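Ruvamach cell: setup and care notes

README for the two-arm simulated cell and the episodes recorded in it
Maintainer: Prapai Paisan
Last edited December 8, 2019

What's in here

Ruvamach is our simulated two-arm cell, and this folder holds everything you need to bring it up, keep it honest and fix it when it drifts. It also holds 1,332 recorded episodes of the arms working with scanned objects. I love this cell. It has been my desk neighbor since August, and most of what follows I learned by breaking it.

The objects come from the Derkari scan set, which is mostly bone fragments with their surface color kept. They are wonderful things to work with: long thin shafts, flared ends, odd knobs, and sometimes a bit of inked catalog writing that survived the scan. They are also much harder on a gripper model than boxes and mugs, so the setup has to be right before you record anything. 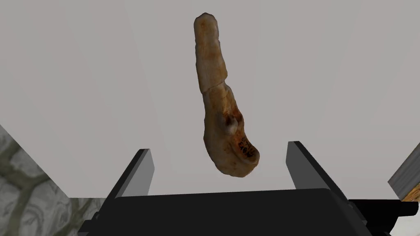
5 min read

Bringing the cell up

Start Brellamitz (the scene loader) first, then the arm controller, then the cameras. If the controller comes up before the scene, both arms home against an empty world and you get a joint offset that looks tiny and ruins every grasp after it.

Load the room next. We use the stone one, with the cobblestone texture. Any room will do for checking the arms, but the released episodes all use this one, so stay with it if you want to compare runs.

Add one object at a time and let the physics settle for 200 steps. A fragment spawns above the gripper with gravity off, fingers wide open. Look at it before you turn gravity on! Check these:

- The bone clears both fingers.
- The texture is attached. A plain gray bone means the color file didn't load.
- Any catalog writing on the bone runs the right way. Mirrored characters mean the mesh was imported with a flipped axis.
- The collision shape follows the outline at the wide end. The automatic one likes to fill hollows in, and then the fingers stop short of the surface.

Joints and cracks in a fragment are part of the texture and mesh. Leave them alone – smoothing them changes the shaft width and the grasp labels stop matching.

Gripper zero

Do this after every change to the arm files, and after every 30 episodes even if nothing changed.

1. Raise both arms with the gripper ends facing each other and a clear gap between them.
2. Open the fingers a little, close them, and read the gap value at the closed end.
3. If it isn't zero, run the Rolland script on that arm only. It rewrites the finger offset and leaves the wrist alone.
4. Repeat until you get 3 clean closes in a row.

I like to do this from the low camera, tilted up past the body. It's a strange angle at first, with the ceiling taking up half the view, but the finger pads are easy to tell from the dark housing and you can compare both arms at once.

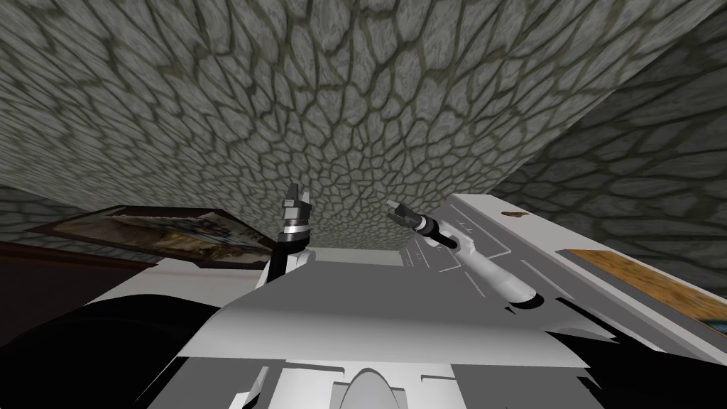 Both arms raised, low camera, stone room.

Repairs that come up a lot

Finger pads shake when closed: the contact stiffness is set too high. Halve it and try again. Please don't fix this by adding friction, I did that for a week and it only hid the problem.

One arm sits lower than the other: this alone is not a fault, and the zero check doesn't need them level. If the same arm sags over a long run, reload its mass file.

Bone drifts while gravity is off: it was given a small push at spawn. Clear its velocity and respawn.

Camera view rolls between episodes: the camera is parented to a moving link. Reattach it to the base and save the scene.

About the recordings

Each episode has camera frames, joint positions, finger gap and the object's pose at every step. Failed grasps are kept and marked as failed. They're some of the most useful ones in the set – a thin shaft rolling out of the fingers tells you a lot about your contact settings.

Known gaps: a single room, one gripper type, and even lighting throughout. Contact forces are logged but I wouldn't trust them for anything beyond touching or not touching.

If you find a new way to break the cell, add it to the repairs list with the scene file that shows it. I'd be delighted to see it.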